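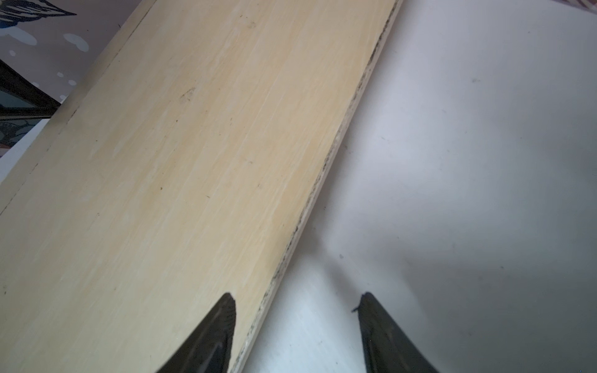 Ticket 600: Shelf board leaves black marks on linens
Opened by: Bongani Joubert
Location: Skiketti guest laundry, folding room
Status: Closed
Opened: 2026-03-19

Two pillowcases came off the top shelf with a black line across the fold. I washed them again and put them back in the same spot, and the line was there again when I took them down. The dryer drum is clean. I took the top board down to check it. The face is pale plywood with a few small specks and one faint smudge, nothing that would make a line like that. The long cut edge has a dark gray-black strip running along it, heavier toward one end, and the edge is a little chipped. I can't tell if it is grime or a scorch from the saw. The boards were cut by Pludbridge and put up last September. Please advise if I should clean it or replace it.

Reply from Kravchuk Fixtures, parts desk

Thanks for the details. Please try the following before we quote a new board.

Rub the dark part of the edge with a dry white cloth and tell us if anything comes off.
Wipe it with a cloth and dish soap, well wrung out. Don't soak the edge, the layers will swell.
If there is still color on the cloth after that, sand it lightly.

Also, is this the board next to the dryer vent or the one by the door?

Update, Bongani Joubert

By the door, so not near the vent. Dry cloth: came away gray on the first pass. Dish soap: a lot came off, cloth was dark, but the strip is still visible. I wiped 8 times with a fresh part of the cloth and the last one still had a bit of gray on it. The face wiped clean with no trouble apart from the smudge, which got lighter.

Reply from Kravchuk Fixtures, parts desk

Sounds like dirt on top and something deeper under it. Go ahead and sand. Use a block so the edge stays square, and go along the length. Watch for splinters where it is chipped. After that, wipe off the dust and seal the edge with two thin coats of the clear Stesuvura sealer you have on site for the benches.

Update, Bongani Joubert

Sanded the whole long edge, took almost 20 minutes. Most of the black is gone. There is a faint brown line left near the lower end that goes into the wood, and I left it alone. White cloth stays white now. First coat on. Waited 60 minutes and put on the second.

Update, Bongani Joubert

Board is back up. Left an old white towel hanging over the edge overnight with a stack of sheets on it. No mark this morning. The two pillowcases did not come clean and have gone in the rag bin. The other boards still need their edges checked, I will open a separate ticket if any of them rub off.

Closed by: Bongani Joubert
Resolution: Edge cleaned, sanded and sealed. No parts ordered.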